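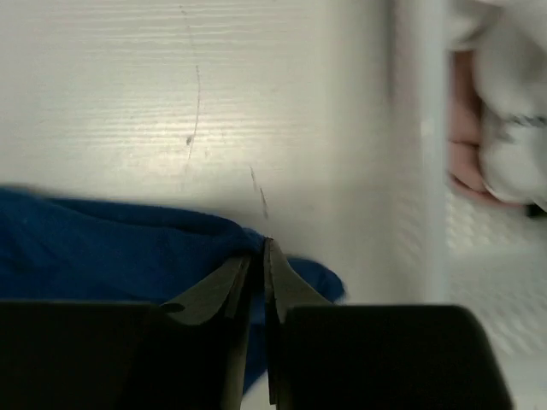 Chapitre 8
Le linge : trier, plier, ranger

Objectifs du chapitre
Reconnaître les grandes familles de linge d'après leur matière et leur usage.
Préparer un plan de travail pour le pliage.
Plier les pièces courantes selon un format régulier.
Rédiger une fiche de suivi simple.

Mots à connaître : linge plat, linge en forme, lisière, ourlet, boulochage, faux pli, droit-fil.

Dans une maison comme dans un établissement, le linge suit toujours le même circuit : il est porté ou utilisé, collecté, trié, lavé, séché, plié, puis rangé. Le chapitre 7 portait sur le lavage et le séchage. On s'intéresse maintenant à la suite, du moment où le linge sec arrive sur la table jusqu'à celui où il rejoint l'étagère.

Cette étape prend du temps. À la résidence Murthy, où Mercedes Usuga dirige la lingerie, l'équipe a traité 1 839 pièces au cours du mois de janvier, dont 349 nappes et serviettes de table. Le reste se composait de draps, de taies, de linge de toilette et de vêtements personnels. Chaque pièce a été dépliée, vérifiée et repliée à la main.

8.1 Le plan de travail

On plie sur une surface plane, propre, sèche et dégagée. La hauteur se règle de façon que les avant-bras reposent sans que le dos se courbe. Une surface claire facilite le contrôle : un fil tiré ou une tache se repère mieux sur un textile foncé bien étalé, et les peluches sombres restées sur la table se voient aussitôt. Pour le linge blanc, certains ateliers posent une toile de couleur sous la pièce.

Le panier se place sur le côté, à portée de main. On y prend les pièces une par une. Le linge déjà plié va dans un second panier ou sur une étagère – jamais sous les pièces en attente, qui l'écraseraient.

8.2 Saisir et étaler une pièce

Un textile souple n'a pas de forme propre. Posé en tas, il cache ses bords, et le premier travail consiste à les retrouver. On procède ainsi :

Repérer un ourlet ou une couture et le suivre jusqu'à un angle.
Pincer cet angle entre le pouce et l'index.
Chercher l'angle voisin de la même façon.
Soulever les deux angles, secouer légèrement, puis reposer la pièce à plat.
Lisser du centre vers les bords avec le plat de la main.

Il faut saisir peu de tissu à la fois. Une prise trop large emporte deux épaisseurs et crée un faux pli, qu'il faudra reprendre. Les mailles se manipulent plus doucement que les toiles, car elles s'allongent sous leur propre poids.

8.3 Blanc, clair, foncé

Le tri par couleur se fait avant le lavage, mais il garde son utilité au pliage. Un bleu profond ou un noir neuf peut encore marquer un blanc par frottement, surtout si le séchage est incomplet. On plie donc les pièces par groupes de couleur, en commençant par les blancs. Lorsqu'un lot mélangé arrive à la table, on sépare les pièces foncées avant de continuer.

Étude de cas

Lucero Sánchez prend son poste à la blanchisserie Prekell. On lui confie un lot de 6 tabliers foncés, des torchons blancs et plusieurs serviettes de couleur. Le tout se trouve dans un seul panier, et les tabliers sont légèrement humides au niveau des coutures.

Travail à faire
Dans quel ordre Lucero doit-elle traiter ces pièces ? Justifiez en quelques lignes.
Que doit-elle faire des tabliers avant de les plier ?
Préparez la fiche de suivi du lot, en reprenant le modèle de la page suivante.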